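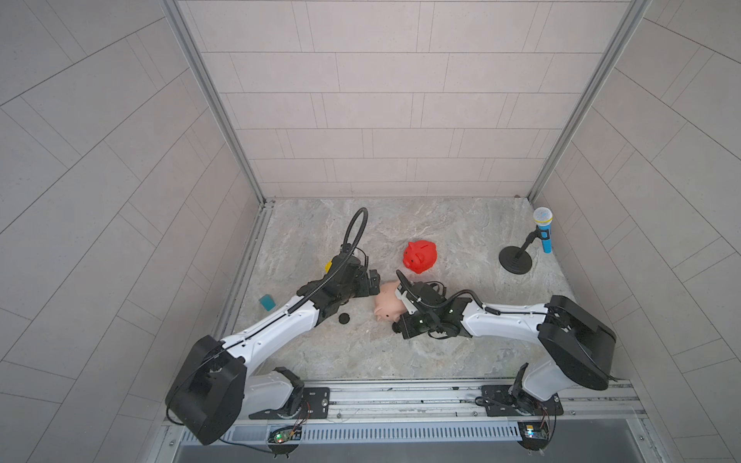

Two white robot arms mounted on a rail in a tiled workcell.

If you have ever been told you have a kidney stone, you probably left the office with one instruction: drink more water. The kidney stone nurse at the Barroso Clinic would like you to leave with a lot more than that.

“Water is a great start, and I will never stop talking about it,” she said, laughing. “But people want to know how much, and when, and what else they can do. And there is so much they can do!”

She has worked in the stone clinic for most of her career, and she still lights up when the talk turns to urine tests. The one she likes best is the 24-hour collection, in which a patient saves all the urine from a full day in a jug and brings it to the lab.

“Nobody looks forward to the jug,” she said. “I get that. But it tells us so much — your calcium, your citrate, your sodium, how much you are really drinking. Two people can have the same kind of stone for completely different reasons.”

One patient came in sure that he drank plenty. His first collection measured 1121 milliliters for the whole day, well short of the 2 liters or more she likes to see. He worked outdoors and was sweating out a good part of what he drank. In May, before the hot weather set in, he started carrying a bottle in his truck and another in his lunch bag.

“He was so proud of his next jug,” she said. “He called ahead to tell me it was heavy.”

Salt is her other big subject. A high-salt diet can push more calcium into the urine, and much of that salt comes from bread, canned soup and restaurant meals. She asks patients to bring in labels from their own kitchens, and they read them together. One can of soup had 754 milligrams of sodium in a single serving, and the can held more than one serving.

What about milk and cheese? Many of her patients have given them up by the time they meet her, thinking that less calcium must mean fewer calcium stones. She is always happy to give them the news.

“You can have your yogurt back!” she said. “Calcium in food, eaten with a meal, holds on to oxalate in the gut so that less of it gets to the kidneys. Supplements are a different conversation, so ask before you take those.”

She is also a fan of lemon juice, which contains citrate, though she tells people to go easy on the sugar if they are making lemonade. For some patients diet is not enough, and the doctor may add a medicine such as potassium citrate or a thiazide.

The clinic's evening class in Kundau now draws over 40 people, and many bring a husband or wife — often the one who does the cooking.

She does turn serious about when to get help. Fever or chills along with stone pain, vomiting that will not stop, or not being able to pass urine all mean going to the emergency room right away.

“Please don't wait those out at home,” she said. “For everything else, call us. I love those calls.”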